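# Squaring up a two-arm bench frame

These are the steps I use on the Skomow bench, with two arms bolted to an aluminium extrusion frame around a wooden top.
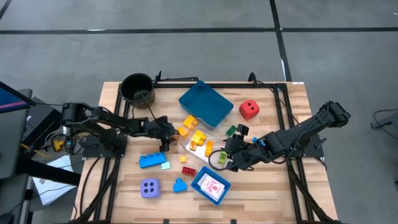

**How square does the frame need to be before the arms go on?**

Within one millimetre, measured corner to corner both ways. Any more and the arms will disagree about where a block is, and you'll end up correcting it in software every time you move the bench.

## Steps

1. Loosen every corner bracket by half a turn. Don't take them off.
2. Measure both diagonals and push the long one in until they match.
3. Tighten the corners in opposite pairs, then measure again.
4. Bolt the mounting plates to the side rails. I use 13 mm bolts with Flemex washers – plain ones work loose.
5. Fix an arm to each plate and route the cables round the base, with enough slack for a full turn.
6. Power up one arm at a time and set its zero position. On my controller the left arm reads 2274 at centre and the right reads 3115. Write yours down.
7. Run both arms slowly to the middle of the table with the grippers open.

If one arm stops short, check its plate before touching the settings. Mine had slipped along the rail twice by April.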